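Prirska Temporary Accommodation Center
Safety inspection checklist, family buildings, with inspector's comments
Last updated: September 2025

Use one copy for each building. Mark each line OK, ACTION or N/A. Anything marked ACTION needs a comment. Read out the comments to the shift lead before leaving the site.

Building: B (former school annex)
Residents on the register: 69
Beds in place: 69, plus 2 cots
Last inspection: Plevlow field office

1. ARRIVAL AND REGISTER
1.1 Register matches the room list. OK
1.2 New arrivals shown the exits on the first day. ACTION
Comment: Two families from the last Hernen transfer had not been shown the rear exit. The walk-through was done while I was there. Staff should get a signature for it on the intake sheet.
1.3 House rules posted in every language spoken in the building. ACTION
Comment: The upstairs copy is the old version with the wrong night phone number. Replace.

2. EXITS AND FIRE
2.1 Exit doors open from inside without a key. OK
2.2 Corridors clear. ACTION
Comment: Strollers and bagged donations along the ground floor corridor. Strollers can go under the stairs at the east end only. The west stairs must stay clear.
2.3 Extinguishers in date and on their hooks. OK
Comment: One was propping the laundry door open. Put back.
2.4 Smoke alarms tested. ACTION
Comment: 3 did not sound. Two had no battery, one is dead. Kaewsai Electrical has the order.
2.5 Drill held in the past quarter. N/A
Comment: Building opened to families less than a quarter ago. First drill to be held in October, in the evening when people are home.

3. ROOMS AND COMMON AREAS
3.1 Floor space per person meets the center's standard. OK
3.2 Bunks fixed to the wall, rails on the upper bed. ACTION
Comment: Room 40, rail missing on the window side. A child was sleeping there. Family agreed to swap beds until it is fitted.
3.3 Window catches work. OK
3.4 Furniture steady, no broken edges. OK
3.5 No heaters or hot plates in bedrooms. ACTION
Comment: Hot plate in one room. The mother is warming bottles at night and does not like going down to the kitchen in the dark. Leave a light on in the stairwell and put a kettle on the upper landing shelf. I did not take the hot plate away but it was unplugged and I will ask about it next time. 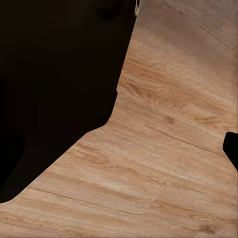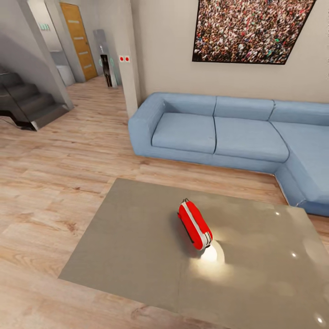
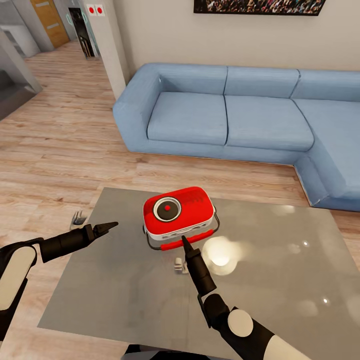

Second and third pictures: red and white item on a gray table.

4. WATER AND WASHING
4.1 Hot water at the tap not above the set limit. OK
4.2 Showers lock from inside. ACTION
Comment: Women's side, middle stall. The bolt does not meet the plate. Residents have been asking for this since they moved in.
4.3 Lights between the bedrooms and toilets work all night. OK
4.4 Drinking water tap labeled. OK

5. PRIVACY AND COMPLAINTS
5.1 Complaint box locked and emptied weekly. ACTION
Comment: Locked, but the key is at the Plevlow office. Keep one here.
5.2 Separate room for interviews. OK
5.3 Files locked away. OK

Items 2.4, 3.2 and 4.2 to be fixed first. Recheck on those three lines only. Send the signed copy to Plevlow and keep one in the building folder.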